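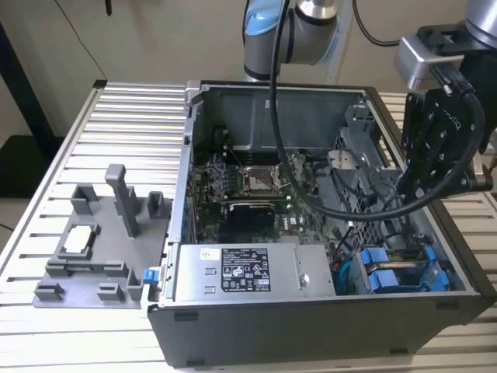

Odukoya asked after the last lab why the handout starts with the case and leaves the processor for later, when the processor is the part everyone wants to handle. The order follows the work. A processor can't be seated properly in a tower that is standing upright, half wired and still connected to the wall, and most damage in this course comes from skipping the steps that precede it.

Unit 4: Working inside a desktop tower
Bisport Technical Program, Hardware Service I
Bench handout, revised November

4.1 Position of the case

Shut the machine down, switch off the power supply at the rear and pull the cord. Hold the power button in for 5 seconds to drain what is left in the capacitors. Disconnect the monitor, keyboard and network cables.

Lay the tower on its side with the removable panel facing up. The motherboard is then horizontal, parts can be lowered straight down, and a dropped screw stays where it can be found. With the case upright, the graphics card hangs from its slot and its bracket, and the weight of a large processor cooler pulls on the board.

Slotted aluminum worktables are convenient for fixtures but they are conductive. Do not run a bare board directly on one. A board mounted in its case is held off the metal by standoffs and may stay there for all of the work in this unit.

4.2 Static

Clip the wrist strap to unpainted metal on the chassis. Paint and anodizing insulate, so a clip on a coated surface does nothing. Test the strap at the Brosidard tester by the door before the first exercise and again after the break.

4.3 Reading the layout

Before removing anything, find the following and mark them on your worksheet.

Processor socket. Square, usually in the upper half of the board when the case is standing. A metal retention frame and a lever hold the processor down. Finned heatsinks close to the socket normally cover voltage regulator parts or, on older boards, the chipset.

Memory slots. Long and narrow, parallel to one another, with a latch at one or both ends.

Expansion slots. The graphics card normally takes the longest one. It covers a good part of the board, and connectors underneath it cannot be reached until it is out.

Power supply. A closed metal box with a label giving the output on each rail. Copy the wattage and the 12 V figure to the worksheet. Do not open the box under any circumstances. It holds charge after the cord has been pulled and it has no parts that are serviced in this course.

Drive area. A perforated cage, removable carriers, or both. Carriers are often made in a bright color, blue being common, to show that they release by hand. The same convention is used for case latches. If a colored tab needs a tool to move it, something is wrong; stop and look for a screw.

4.4 Cables

SATA data cables are flat and thin, with an L-shaped key in the plug. Pull on the plug, never on the cable. Some plugs have a metal spring that must be pressed first. The color of a data cable carries no meaning as to speed or port, so label both ends before disconnecting.

Front panel leads are the thinnest wires in the case and the easiest to mix up. Sketch the header with its pin numbers, then remove the leads one at a time.

Supply cables should be moved out of the way before the card is lifted. A loop of cable caught under a card edge can pull a connector off the board.

4.5 The open socket

An empty socket gets a cover whenever hands are not working on it. In sockets of the land grid type the contacts are in the socket and bend at very light pressure. A bent contact usually means a new board.

To seat a processor:
Release the lever and raise it fully.
Open the retention frame.
Match the triangle on the processor to the mark on the socket.
Lower it level, holding it by two opposite edges.
Let go and check that it lies flat. Do not press.
Close the frame, then the lever. The lever will feel stiff near the end of its travel.

If the processor rocks, lift it straight up and inspect the contacts under the magnifier. Never slide it to find its position.

4.6 Screws

Three kinds turn up in most cases. Coarse 6-32 screws hold the power supply, side panels and 3.5 inch drives. Finer M3 screws hold optical drives and 2.5 inch drives. Standoffs come in both threads, so the board screws must match the standoffs fitted. Sort them into the Mesent tray by location, with the tray beside the case and never on top of it.

A screw left inside the case is logged before power is applied, even if it looks harmless. Tilt the case gently to recover it. Magnetic pickups are kept away from mechanical hard drives.

4.7 Worksheet and marking

The bench exercise is worth 50 points. Marks are lost for unlabeled cables, an untested strap, an uncovered socket, and any screw not accounted for at the end. Speed is not marked.

Allow some 4 minutes at the close for the reverse check: standoffs, supply connectors, card latch, data cables, front panel leads, loose hardware. Leave the side panel off until the worksheet has been signed.

Reading for Unit 5: thermal compound and cooler mounting, sections 5.1 to 5.3.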